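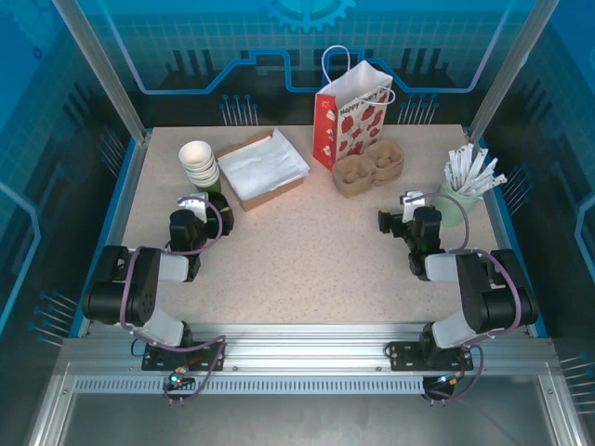 Starnama Control Stack: Frequently Asked Questions

Last updated January 2026. Questions that aren't covered on this page can go to Obed Arthur, who maintains the stack at Hundar.

General

What is Starnama?
Starnama is the software that runs a two-arm tabletop cell. It covers camera input, grasp selection, motion planning and the low-level joint loop. It doesn't include a simulator. If you need one, use Cervantes, which reads the same cell description file.

Which parts can I run on their own?
The planner and the perception service both run standalone. The joint loop needs the supervisor process running first and will exit with code 3 if it can't find it.

Do both arms share one planner?
Yes. The two arms are planned as a single system, so a path for the left arm always takes the right arm's path into account. You can turn this off with independent_arms in the cell file, but the planner will then refuse any goal in the shared zone at the centre of the table.

Perception

Why does the wrist camera get its own model?
The fixed view is used to find objects and pick which arm should go. The wrist view is used for the last part of the approach, when the arm itself may be blocking the fixed camera. Objects look quite different from directly above, and a model trained on one view did poorly on the other.

Dark lids come back with no depth. What can I do?
Glossy black plastic returns very little to the depth sensor, and bright reflections on the moulded ridges can be picked up as separate edges. Set lid_mode to contour. The service then fits the outer rim in the colour image and takes the height from the table plane plus the cup height in the object file. The rim doesn't have to be fully in view, but at least half of it should be.

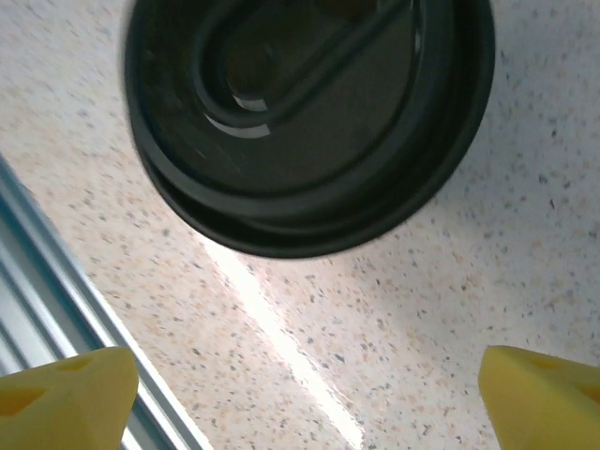 Wrist view with the gripper open: black lid, speckled counter and a streak of glare.

Does glare on the counter matter?
It can. Washed-out patches lose their texture, and the table plane fit drops those pixels. If the log shows plane_low_support, move the light or lower the exposure. Changing the threshold will hide the warning but the height estimate will still be off.

Can I use a patterned table or back wall?
Speckled surfaces are fine and usually help the plane fit. Printed walls are fine too, as long as they are outside the workspace bounds in your cell file. Detections beyond those bounds are thrown out before grasp selection.

How are nested cups handled?
A stack is treated as one object until you ask for a single cup. The split_stack action then plans a grasp on the top cup only. Straws standing in a cup are masked as part of that cup, and the planner keeps clear of the whole fan – allow extra room beside it.

Planning and control

The planner times out near a bag or an open box. Why?
Rope handles and tissue paper give noisy shapes, and the collision map grows to cover them. Mark the object as soft in the object file to use a simple bounding volume.

Do the cables need to be in the model?
Yes, if they run along the outside of the arm. Add a cable margin to each link. The default is 8 mm, which suits a cable that is tied down but won't cover a loose loop at the wrist.

What port does the supervisor use?
1806. You can change it in the supervisor config, but Skisunier dashboards expect the default.

What does error 189 mean?
The joint loop missed its deadline and the arm has been held in place. Check for other processes on the control core, then run clear_hold. The arm won't resume its old path – you need to send the goal again.

Updates

Will my March cell files still load?
Yes. Older files are converted when they are opened, and a copy of the original is kept in the same folder. Camera calibration isn't converted and has to be redone.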